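8/15/24

Long day with the Zolton sim and I'm cranky, so this gets written down before I forget it. The job in the Plerka room is simple — one gripper, a wooden table, some clutter, a book.
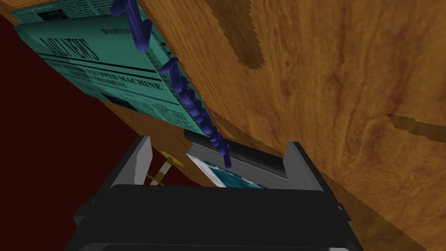

I'd set it for 119 runs and gone to make coffee. Came back to a force limit warning on run six, and the log said the arm had kept pushing anyway! That limit is supposed to stop everything. On a real arm that's somebody's fingers.

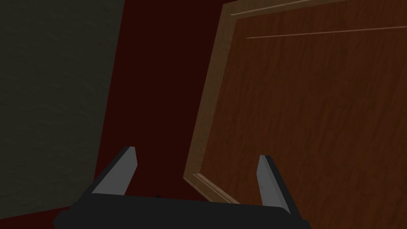
So I spent the afternoon digging through up to 2000 lines of log. My best guess is the stop signal goes out and the Zeleke controller drops it when it's busy. I want to fix that before December, when we move to hardware.
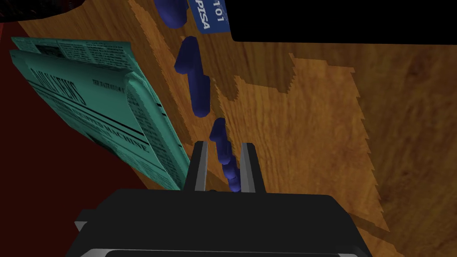 Gripper over the table, fingers open, DAILY NEWS on the left.

Rerunning it tonight at half speed.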